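套叠收纳与餐具整理:社区生活课程讲稿备注
Cludness 家居研习中心 内部讲授用稿

开场(2 分钟)
感谢各位学员到场。本次讲授的内容为套叠类器皿的收纳,主要涉及碗、盆及量杯。请先请学员回想家中橱柜最下一层的情况,不必逐一发言,停顿片刻即可进入正题。

第一部分:为何以套叠为先
讲到此处,可引用本中心在 Vostville 开办入户咨询时的记录。当年共走访 400 户,多数家庭的碗类按购入先后摆放,大小混杂,取用一只往往须移动数只。经调整为由大至小逐层套放后,同一层搁板通常可以腾出一块空位。
请注意措辞:本中心不推荐任何品牌,亦不建议学员为收纳而另行购置成套器皿。

第二部分:操作要领
一、先清洗,后晾干,再套叠。塑料碗尤须留意碗底积水。
二、最大者置于底层,其余依次放入。口沿应逐圈可见,取放时便于辨认。
三、彩色套碗可借颜色记忆次序,适合家中有幼儿者。可请幼儿参与归位,由外圈颜色念至内圈颜色。
四、取出最内一只时,手指扶住口沿一侧,轻轻上提,另一手按住外层。切勿整叠倾倒。
五、玻璃与陶瓷器皿之间应垫软布,套叠不宜超过 7 层。

第三部分:台面准备
整理之前,应将台面清出,光滑浅色的台面便于发现水渍与碎屑。灯光直射处易有反光,示范时讲师宜略微侧立,以免后排看不清碗沿。
Plavarthorpe 分部曾反映,学员围拢过近,影响操作。请讲师事先说明分组观看的顺序。

第四部分:练习与答疑
学员两人一组,一人拆叠,一人复位,随后互换。讲师巡视时着重检查两点:口沿是否卡紧,次序是否有误。若碗体互相吸住,可沿边缘缓慢转动,不得敲击。
常见提问:不同系列的碗能否混叠?答复口径为:口径相差明显且碗壁坡度相近者可以,否则应分开存放。
另有学员或会问及带盖保鲜盒。盒体可套叠,盖子宜竖立收于一侧,详细内容列入 Ccori 系列讲义第二讲,本讲不作展开。

结束与布置
请学员回家后选定一层橱柜试行,至二月复课时交流。讲义已印制 3,000 份,各分部可凭登记表领取。复课时请自带一叠家中常用的碗,大小不限,材质不限。场地归还前,请将教具按原次序套好,放回桌面左上一侧。 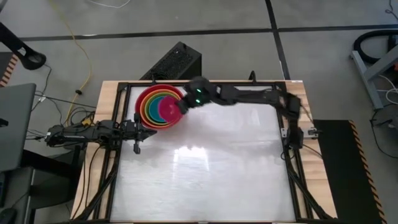
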